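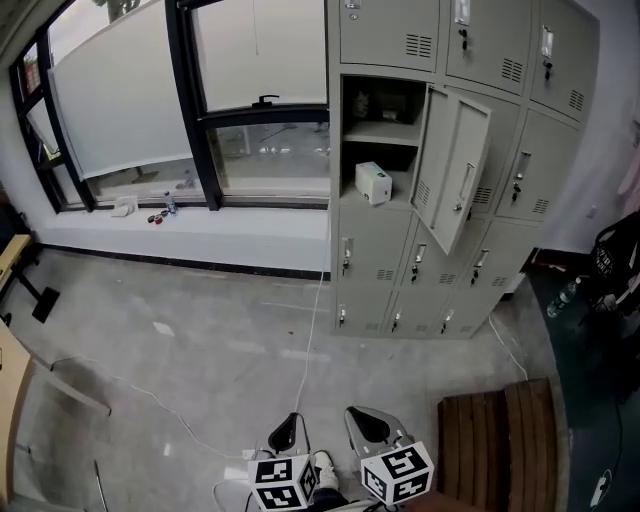

## Unit 4: Reading a piston engine overhaul record

Bring your copy of the Telov logbook extract on Wednesday. We will work from pages 2 to 6.

An old aircraft can be kept flying for decades, but the airframe hours tell you very little by themselves. The extract shows 3902 hours on the airframe. The engine on the same aircraft has its own count, which goes back to zero at each major overhaul. Propellers are counted separately again.

**Terms you need**

- *TTSN* – total time since new
- *TSMO* – time since major overhaul
- *TBO* – time between overhauls, as recommended by the manufacturer
- *Calendar life* – a limit in months or years, whatever the hours

For the exercise, take the TBO as 1000 hours. The Telov flies 40 hours in a normal display season, so on hours alone an overhaul would last 25 seasons. In practice seals harden and cylinders corrode long before that, mostly over the winter when the engine is not run.

**Storage**

The Itus entries on page 4 cover a layup starting in November. Note three things: the type of inhibiting oil, when the desiccant plugs were changed, and whether the engine was turned by hand. Turning it by hand scrapes oil off the cylinder walls, and many shops advise against it.

**Exercise**

1. Work out TSMO for the Thoroddsen engine from the page 5 entries.
2. One entry on page 6 records a flight of 60 minutes as 0.6 hours. Find it and correct the running total.
3. Compare the Anari and Telov propeller records. Which one is missing a signature?

Show your working. Reading for next time: the handout on magneto timing, first half only.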